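**Flustis nimmt Zerlegeplatz für ausgemusterte Bürorechner in Betrieb**

24. Juni 2022. Der Aufarbeitungsbetrieb Flustis hat am Standort Drutirero einen festen Arbeitsplatz für das Zerlegen von Desktop-Rechnern eingerichtet. Dort werden Geräte aus Büros, Schulen und Verwaltungen geöffnet, geprüft und in ihre Baugruppen getrennt. Bisher lief diese Arbeit an wechselnden Tischen neben der Warenannahme mit.

Seit Februar sind bei Flustis 3202 ausgemusterte Rechner eingegangen, der größte Teil davon Tower-Gehäuse. Ein Teil der Geräte wird nach Prüfung und Reinigung als Ganzes weitergegeben. Bei den übrigen werden Prozessoren, Speicher, Grafikkarten, Netzteile und Laufwerke ausgebaut und einzeln erfasst. Was sich nicht mehr verwenden lässt, geht sortiert in die Verwertung.

Auf dem Tisch liegen vor allem Arbeitsplatzrechner der gehobenen Klasse, darunter Dell-Geräte mit Quadro-Grafikkarten von NVIDIA. Vor dem Ausbau wird das Innere begutachtet: Kabelführung, Steckverbindungen, Kühlkörper, Zustand der Platine.
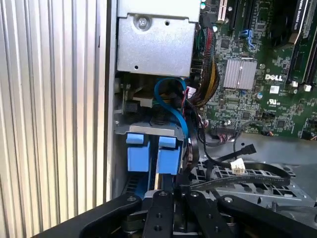

„Ein Rechner, der acht Jahre unter einem Schreibtisch stand, kann innen in sehr gutem Zustand sein, und der vom Nachbartisch ist es nicht“, sagt Themba Zwane, Leiter der Aufarbeitung bei Flustis. „Das Baujahr allein sagt uns wenig. Wir machen jedes Gehäuse auf und entscheiden dann.“

Der Ablauf ist für alle Tower gleich. Das Gerät wird vom Netz getrennt, das Seitenteil abgenommen und das Gehäuse flach auf den Tisch gelegt. Zuerst werden Laufwerke und Datenkabel gelöst. Datenträger verlassen den Arbeitsplatz in verschlossenen Behältern und werden in einem getrennten Raum gelöscht oder vernichtet. Darauf folgen Erweiterungskarten und Arbeitsspeicher, anschließend Kühlkörper und Prozessor. Das Netzteil bleibt bis zum Schluss im Gehäuse.

Der Arbeitstisch hat eine Auflage aus genuteten Aluminiumprofilen. Halterungen und Ablagen können darauf versetzt werden, wenn eine andere Gehäusegröße an der Reihe ist. Für die Kleinteile hat Flustis zusammen mit dem Werkstattausstatter Mühlbauer eine Ablage aus dem 3D-Drucker entwickelt. Sie liegt direkt neben dem Rechner und nimmt den Prozessor nach dem Öffnen des Sockels in einer erhöhten Aufnahme auf, mit dem metallenen Wärmeverteiler nach oben. So bleibt die Kontaktseite geschützt, und die Beschriftung kann gelesen werden, ohne das Teil noch einmal in die Hand zu nehmen.

„Früher lagen die Prozessoren in Pappschachteln, und am Abend hat jemand nachgesehen, welcher zu welchem Gerät gehört“, sagt Zwane. „Die Ablage ist ein kleines Teil. Im Alltag merkt man sie trotzdem sofort.“
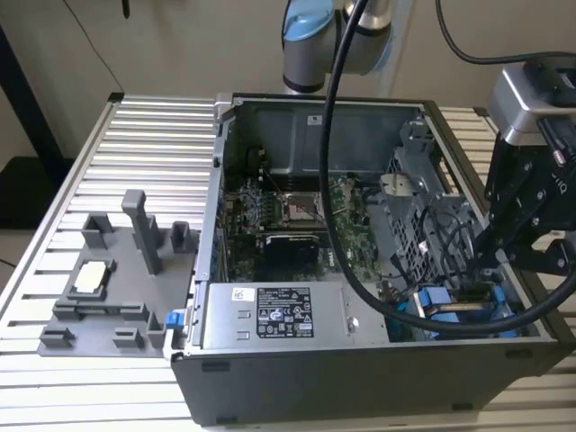

**Teileverkauf startet mit 249 Positionen**

Geprüfte Bauteile bietet Flustis ab sofort über den eigenen Teilekatalog Flusska an. Zum Start umfasst er 249 Positionen. Jedes Teil wird mit Herkunftsgerät, Prüfdatum und Zustandsklasse aufgeführt. Das Angebot richtet sich an Reparaturwerkstätten, Schulen und Vereine; Privatpersonen können Teile nach Anmeldung am Standort abholen.

Die Gewährleistung auf Prozessoren und Netzteile beträgt zwei Jahre.

**Annahme von Altgeräten**

Unternehmen und öffentliche Einrichtungen können Rechner nach Terminvereinbarung in Drutirero abgeben. Angenommen werden Desktop-Geräte mit und ohne Datenträger, auch unvollständige oder nicht mehr startende. Monitore und Drucker nimmt der Betrieb derzeit nicht an. Auf Wunsch stellt Flustis einen Nachweis über die Löschung der Datenträger aus.

**Pressekontakt**

Flustis, Aufarbeitung und Teileverkauf
Themba Zwane
Standort Drutirero

Abdruck honorarfrei, Beleg erbeten.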